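Notebook, Climutow kitchen project, student club
March, started writing at 4 in the afternoon, finished after tea

Well, the Gisstead round is closer than any of us would like, so I am going to try to get the whole afternoon down while I can still read my own scribbles. Apologies in advance to whoever has to use this page later, I do go on.

The task for the round, for the newer members: the arm has to open an appliance door, put a bowl in, shut the door and press a button. It sounds like nothing at all! We have been at the door part since the start of term and I have grown strangely fond of it. The rules allow teams to train on examples of people doing the task by hand, so we have been gathering our own, in ordinary kitchens, and then going through them one at a time to label where each step begins and ends.

Labelling. We finished 35 clips between us today, and I was very pleased with that, though my eyes were less so. We agreed (after a good deal of talk, most of it friendly) that "grasp" starts when the fingers close round the handle and not when the hand sets off towards it. The old sheet had it the other way. I have gone back over the first batch and changed them, but please, please check the ones in the folder marked Arabzadeh, as I did those last and was thinking mostly about biscuits.

We also added a label for the second hand. Up to now we had only been marking the hand that does the pulling, and the other one got no mention, which seemed fair enough until we tried the practice door. The arm pulled, the door stayed put, and the whole appliance came forward across the bench towards us. A few centimetres, no harm done, but there was a bit of a gasp. It did the same thing again on the next 2 tries. A person holds the thing still without thinking about it, and ours has only the one arm, so it will have to manage differently. Ideas so far, none of them tested properly:

Pull more slowly at the start, then speed up once the latch lets go.
Push down a little as well as pulling, if the wrist will stand it.
Ask the organisers whether a rubber mat is allowed under the feet. I have drafted the message and will send it tonight.

The slow pull is my favourite, if only because it costs nothing. We had time for one short go with the speed set to 50 per cent and the door did open, but I had my elbow on the bench at the time so I don't think we can count it. Will repeat with elbows kept well away.

Gripper notes. The Fastar fingers are holding up nicely. One of the pads has started to lift at the corner and I have glued it down again; leave it overnight before using it. The straight handle on the practice door is no trouble. A curved one is harder, as the fingers want to slide along to wherever the gap is widest, and I think we should make a curved one out of the spare tube and swap it in. There are 3 lengths of tube left in the cupboard, behind the tin of odd screws.

For the two-hand label, this is the sort of moment I mean: left hand round the handle, right hand up on the top corner over the buttons. Both get marked from here.
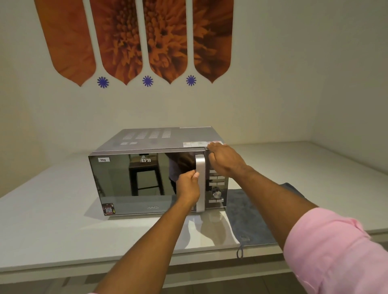 Do we need to label the button press separately from closing the door?
Keep them separate. The arm lets go of everything in between and moves back to its waiting position, and if the two are joined up in one label it tends to skip that and go at the buttons from far too close.

Other bits before I forget. The charger for the laptop is in the wrong drawer again, my doing. The emergency stop was tested before we began and again after we had moved the bench, and both times it cut the power as it should. I would like us to make a habit of the second test — it takes no time and I slept better last term for it.

Next session: slow pull, ten goes, elbows off. Curved handle if the glue has set. Somebody bring the long ruler, please.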